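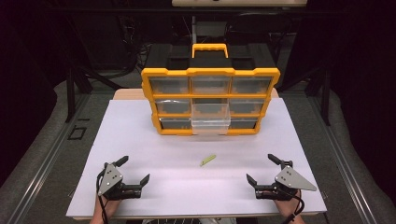 Drawer open, jaws open, small item in between. Rules 2, 5 and 6 all apply.

House Rules for the Drawer Bench
A gallery of one, with commentary

The drawer bench is where we record hand-held gripper work for Callus, our set of small, fiddly, two-handed chores. The rules for it began as a strip of tape on the wall. They are now a laminated sheet, and the sheet has a second side. The Buenaventura bench runs on the same rules, and so does the one at Laltia, which reads them in a different order and claims this makes no difference.

The gallery was meant to be larger. We had 80 candidate pictures, and after applying our own rule about pictures (rule 10, further down) we had one. It has been asked to do a lot of work. The lines below are the captions that would have been spread over a whole page, so please scroll back up as often as you need to.

1. The board
The white board goes down first and everything else goes on it. Bare tabletop is wood, and wood has grain, and grain has opinions about where the edge of a thing is. A little wood showing at the back is allowed. If the board has moved between takes, put it back before you start the next one and write down that it moved. "It looked about the same" is not an entry the log accepts.

2. The organizer
Nine drawers, three by three, yellow frame, handle on top. It stands toward the back of the board, square to the operator as near as the eye can manage. We do not turn it to make a drawer easier. The kitchen drawers of the world will not be turned either.

For the log, drawers are named by row and then by position: top left, middle right, bottom middle. At one time they had numbers. Then it came out that half of us counted from the top and the other half from the bottom, and there is a month of notes that can be read either way. Rows and positions, please. The open one in the picture is bottom middle, and that is all you need to write.

3. One drawer at a time
An open drawer is a state and gets logged as one. Two open drawers are two states, and the task sheets were written by people who could only picture one. If a second drawer slides out along with the first, finish the take, mark it, and carry on. Don't nudge it back with a knuckle. Knuckles are not part of the system.

4. Fingers of your own
On that subject. Your hands belong on the grippers from the start of the take to the end of it. If the item rolls, chase it with the jaws. If it rolls off the board, the take is over, and you may then use your hands like a normal person.

Everyone breaks this rule in the first hour. The hand goes out by itself. The cure is to practice with the recording off until you have stopped reaching, and this takes longer for people who are good with their hands.

5. Jaws open at rest
Between moves, both grippers rest at the near edge of the board with the jaws open, left and right facing in. It looks like two crabs having a conversation and we have made our peace with that. Closed jaws at rest are read by the labeling step as holding something, and then someone has to go and find out what. In May the answer was "nothing" for a whole afternoon.

6. The item
One item on the board, placed in the open space in front of the organizer, where either gripper can get at it. The angle is up to you and should vary. A slanted item is fine, a sideways item is fine. An item lined up perfectly with the board every time is a sign that somebody is being tidy, and tidy is a bias.

Small means small. Marker-cap size is about right. If you can pick it up on the first try without looking, go down a size.

7. Cables
Each gripper has its own cable, and each cable stays on its own side, down and off the near edge. Left stays left. If you find you have crossed them, stop and uncross them before recording. There is no clever way to work with crossed cables, though several have been proposed, mostly by people who were already tangled.

Check the slack by lifting both grippers to the height of the organizer's handle. If anything tugs, you need more. If you can step in the loop, you have too much.

8. The floor
Keep the rails and the stand legs in mind when you get up. They are metal, they are low, and the light back there is kept dim on purpose. Walk around and do not step over. There is an incident form for stepping over. It was drafted by someone with a sore shin and it shows.

Loose things on the floor get picked up at the end of the session. Half the time they turn out to belong to the next bench, who have been blaming us.

9. Counting takes
Don't. The recorder does it. Fimel, our logging tool, passed 1740 takes on this bench without any of us keeping tally marks on the board, which is a recording surface and has to be white. If you think Fimel has miscounted, say so in the notes field and move on to the next take.

10. Pictures for the page
A picture may go in the gallery if it shows the bench as the rules say it should be: board down, jaws open, one drawer, one item, cables on their own sides. No faces. No coffee. The coffee clause alone took out more than half of what we had, and we would like that to be thought about.

Changes to this sheet
Suggestions go in the notes field with the word RULES in front. We read them once a month. A request to cut the list to 4 rules is still open, and so is a request for a third side.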